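Treritthorpe Household Handbook
Section 7: Setting up your under-sink water filter

7 min read

Welcome to the filter section, and well done for getting this far! If you have already fitted the Hendau shut-off valve from Section 6 you are past the fiddliest part, and what follows is mostly a matter of patience and a dry towel. Put the kettle on first, by the way, because the water will be off for a while and you will want a cup of tea more than you think.

Before you begin

Read all the steps through once before you pick up a spanner. You will need the filter head, the cartridge in its sealed bag, two lengths of push-fit tube, the bracket with its screws, a washing-up bowl and a torch. The bracket is 100 mm wide and wants a flat bit of cabinet wall at a height you can reach without lying on your back (I have done it lying on my back, and I don't recommend it).

CAUTION: The filter is for cold water only. Never connect it to the hot pipe.

1. Close the shut-off valve and open the cold tap until the flow stops. Leave the tap open.

2. Hold the bracket against the cabinet wall and mark the screw holes in pencil. Leave at least 70 mm clear underneath, as the cartridge drops down when you come to change it.

3. Screw the bracket in place and hang the filter head on it. The arrow on the head should point towards the tap.

4. Cut both tubes square with a sharp knife. A slanted end is the usual cause of a drip, so do take your time over this one, and cut again if you are not happy with it.
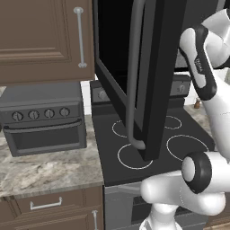
Words by Negin Alipour | Checked by Mahsa Babaei | Last revised in August

5. Push the first tube into the port marked IN until it stops, then give it a gentle tug. It should stay put. Do the same with the second tube at the port marked OUT, and run it up to the tap.

6. Take the cartridge out of its bag, wet the rubber ring with a drop of clean water and twist the cartridge into the head. Hand tight is plenty!

7. Place the bowl underneath and open the shut-off valve slowly, a quarter turn at a time. The tap will cough and splutter while the air comes out, and the first water may look grey. Let it run for nearly 70 seconds after it clears, then close the tap and feel round each joint with a dry finger.

Note: If a joint weeps, close the valve, press in the collar, pull out the tube and trim the end before trying again. Tape won't help on a push-fit joint, however tempting it looks.

Flushing the cartridge

Fill and empty the bowl several times before you drink any of the water. It does no harm to the garden, so Mahsa tips hers over the beans.

Changing the cartridge

The standard Zernbridge cartridge is good for 300 days in an ordinary household. Write the date on the label with a marker pen and stick it inside the cabinet door. Replacements are sold as part number 479, and the older Engebretsen type will not fit this head.

CAUTION: If you have been away for a fortnight or more, flush the filter again before drinking.

We use cookies to remember your preferences. Accept | Manage settings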